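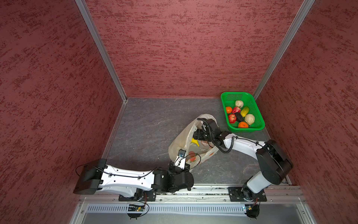

Two arms, dark red walls and a gray marbled floor.

15/10/2018

So I finally got my flu shot, and it only took me three tries! If you've been reading since May you know I promised to write more about the health stuff we deal with out here in Grevel, and then I wrote four posts in a row about tomatoes. Sorry. Back to it.

The county does a flu clinic every fall at the old Moynihan school gym. The first time I went I got the hours wrong and the doors were locked (the flyer on the fridge was last year's, my own fault). The second time I had a runny nose and a bit of a fever and the nurse at the desk told me to come back when I felt better. Third time, in and out in 20 minutes, and most of that was sitting on a folding chair afterward with a cup of apple juice. My arm was sore that night and fine by the next afternoon.

What got me thinking was a sheet taped up next to the sign-in table. Last fall they gave 935 shots at that clinic, and the year before it was 920. I stood there reading it and couldn't decide if that was good. We're a small county, but we're bigger than that! Plenty of people get theirs at the pharmacy or from their own doctor, of course, and the sheet didn't count those. Still, fifteen more people in a whole year felt like a pretty slow climb to me.

I asked the nurse about it while I was waiting and she said the hardest part is the far end of the county, out past Vekitz, where it's a long drive in and half the folks work shifts. So this year they're sending a van out there for two evenings. It parks at the feed store, no appointment, and they'll do kids too if a parent comes along. The first evening they did 123 people. From a van! She was so pleased telling me about it that I forgot all about my arm.

I grew up out that way and I can tell you my parents would never have driven in for a shot. It wasn't that they were against it – they had cows, and the cows came first. If a van had been sitting at the feed store, though, my mother would have marched all of us up the steps before she even bought the chicken feed. She had the measles as a girl and she talked about it for the rest of her life, the dark room and the itching and missing the school play.

Anyway, a few practical things if you're local. Bring your insurance card if you have one, but they won't turn you away without it. Wear short sleeves. I wore a turtleneck the third time and had to pull half of it off behind a screen, very elegant. Parking is easier on the Melix Street side, and the gym door there has a ramp. If you're over 65, ask which shot they have for you, because the clinic had some left but not a lot when I was there.

The second van evening hasn't been set yet as far as I know. I'll put the date in the comments when I hear, and if you hear first, please post it for the rest of us. And yes, there is one more tomato post coming. The green ones are all over my windowsills and I have to do something with them.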